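Courses > Evening Programme > Food Writing for Beginners > Handout 4

November, from your tutor

Right, week four, and we're on to recipes as pieces of writing. I know some of you signed up for the restaurant reviews and think recipes are the dull bit (I did too, once!), but stick with me.

A recipe has a reader who is busy and possibly holding an onion. So the order you say things in matters far more than how prettily you say them. If the oven needs to be hot by step 5, say so at the top. I once wrote up a leek tart for the Hollidport newsletter and left the salt out of the ingredients list but put it in the method, and I had letters for weeks.

Have a go at reading yours aloud, at home, standing where you'd cook it. You'll hear straight away where you've crammed three jobs into one sentence.

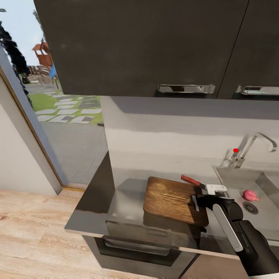 One of last term's group wrote to me that reading aloud was all very well, but her gran's recipes just said "cook till done" and everyone managed. Fair point! Her gran was writing for people who'd watched her do it, though, and your readers haven't, so give them a colour or a smell to go by.

On headnotes, meaning the chatty bit before the ingredients: keep it under 70 words for now. You'll want more. I always want more. My first one ran to 2,000 and the pudding didn't turn up until the last paragraph.

For Tuesday, please bring 2 versions of the same recipe, one for a nervous beginner and one for a friend who cooks every night. Doors open at 7, and we're in the Larnow room again, so bring a jumper.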